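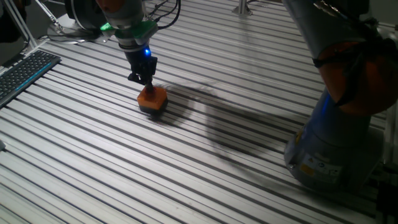

Robot arm with a black gripper over an orange hexagonal block.

Membridge Motor Works

Membridge Motor Works is a maker of delivery vans and light truck axles based in Gurkedard. Founded as a repair shop, later a body builder, then a full manufacturer. Known mostly for the Esteban, a short-wheelbase van sold to bakeries, florists and parcel firms.

History

The company began with 24 workers in a rented shed by the rail yard. First product was a steel cargo box bolted onto other makers' chassis. Its own chassis followed, and the axle plant after that. Shares were sold to the public to pay for the second plant.

Leadership

Pongsak Wattanapong became chief executive on May 7, 2024, after the board removed his predecessor over late deliveries and a recall of rear door hinges. He had run the axle division. His first moves were to close the showroom business, cut the number of management layers to three and bring purchasing back in house. The showroom closure was unpopular with dealers - several of them dropped the brand. A planned sedan was cancelled that December.

Products

Esteban - panel van, gas or electric. Electric version has a range of 132 miles.
Esteban Long - same front end, longer rear overhang. Sold mainly to fleets.
Axles - supplied to trailer builders, and the steadiest part of the business accoring to company reports.

Labor

Hourly workers are represented by a single plant union. A dispute over weekend shifts led to a walkout of 200 employees at the axle plant, settled with a new shift bonus. Office staff is not unionized.

See also

Esteban (van)
Gurkedard rail yard
List of van manufacturers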